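Moved out of the Derese flat after six years. A few posts on getting the deposit back, as I've been asked about it twice this month. England, ordinary assured tenancy, furnished, agent was Flosano.

1/ Start with the inventory. Find the check-in report from when you moved in and read all of it. Mine was 63 pages and I had never got past the kitchen. It listed a crack in the bathroom tile that I'd been expecting to pay for.

2/ If you can't find yours, email the agent and ask. Flosano took nine days to send mine, so don't leave it until the last week.

3/ Go round with the report and write down what has changed. I did one room an evening. The living room was fine apart from picture hooks. The bedroom had a mark on the wall behind the headboard, and the wardrobe door had dropped on its hinge.

4/ Fair wear and tear is not your bill. Carpet worn flat by the door after six years is wear and tear. An iron burn is not. Age counts too, and a landlord can't charge you for a new carpet to replace an old one.

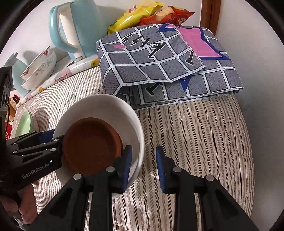
5/ Cleaning. You have to leave it as clean as the report says it was at the start. You don't have to use the agent's cleaners. Flosano quoted me £90 for the oven and carpets. I hired a carpet machine for £40 and did the oven myself over two evenings.

6/ Places they check: top of the extractor hood, the rubber seal on the washing machine, inside the freezer drawers, window tracks, behind the loo. Limescale on the shower screen comes up again and again.

7/ Filler and paint. Ask before you paint anything. I used a bit of filler on the hook holes and left the walls alone. A patch in the wrong white looks worse than the hole.

8/ Read the meters on the day and write the numbers down. Gavis, my supplier, tried to bill me from an estimate that was well over. I sent them the readings and they changed it within the week.

9/ Go to the check-out if they'll let you. Mine lasted half an hour. The clerk noted the wardrobe door and the bedroom wall and that was all.

10/ They asked for £150 off a deposit of £1,000. I replied with the page numbers from the check-in report, where the wall mark was already listed. They dropped that and kept £35 for the hinge. I didn't argue.

11/ If you can't agree, the deposit scheme has a free dispute service. Check which scheme holds yours before you hand the keys back.

12/ New place is on Fistberg Road. The check-in report is four pages long, so I've sent them my own list of what's missing.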